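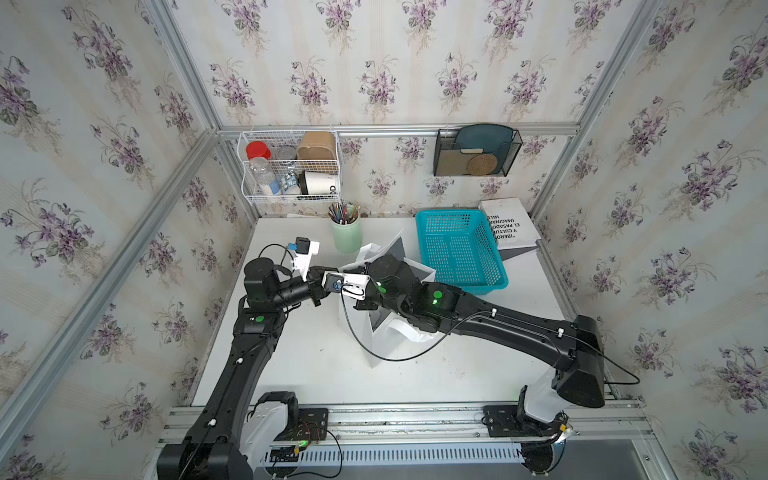 机の上の白い袋と青緑のかご

Shagufta Ansariです。買い物袋の置き場の件、返信します。

> Harsh Dhillon wrote:
> 共用棚の買い物袋が17枚になりました。丸めて入れる人と畳んで入れる人がいて、奥のものが取れません。
> かごを一つ決めて、そこにまとめませんか。色鉛筆の机にある青緑のものはどうでしょう。
> 11月の引っ越しまでに片づけば十分です。

かごは、その机のもので賛成です。中は空でした。

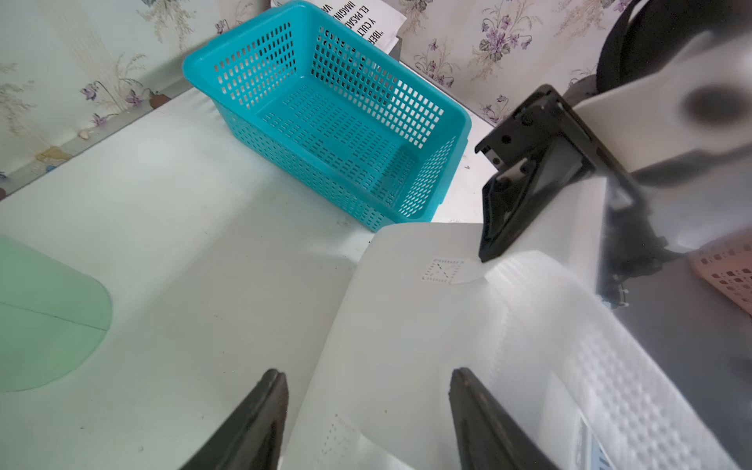
かごは網目状で、底にも穴があります

穴から机が見えるくらいなので、小物には向きません。袋だけを入れることにします。レシートや硬貨は先に抜いてください。

畳み方は次のとおりでお願いします。

1. 中身を全部出す
2. 持ち手を内側に倒す
3. 縦に2つ折りにして、下から巻く 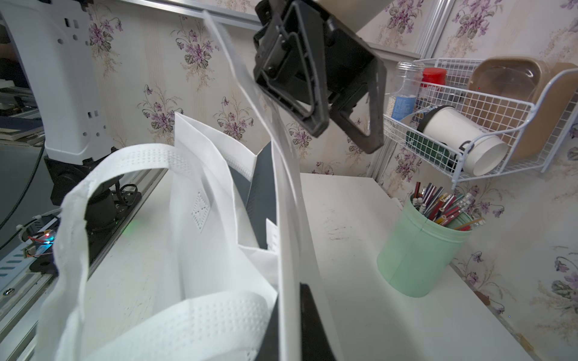 不織布の手提げ。持ち手は2本、左奥の袋の外に色鉛筆立てはなく、右側の机にあります

この手提げには濃い灰色の板が入っています。持ち主の方は連絡をください。板が入ったままでは畳めないので、別に立てておくつもりです。色鉛筆立ては今の場所から動かしません。

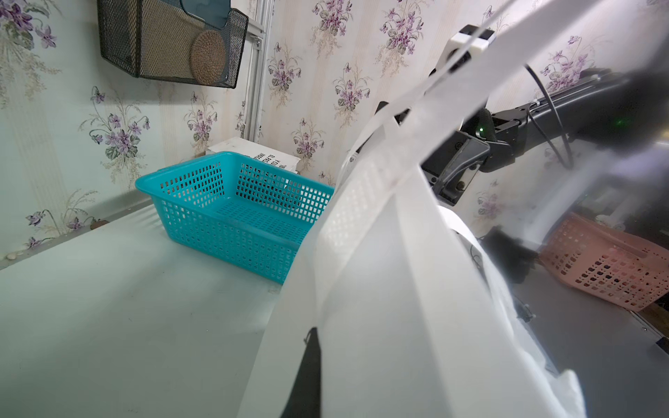 かごの位置。壁ぎわ、黒い網の壁掛けの下のほう

場所はここのままでいいと思います。後ろにスペイン語の文字が入った白いものが立ててありますが、誰のものか分かりません。心当たりがあれば教えてください。

袋がかごに入りきらない場合は、Mandden の棚の下段に回します。買い足すとしても予算は2000円までです。

Shagufta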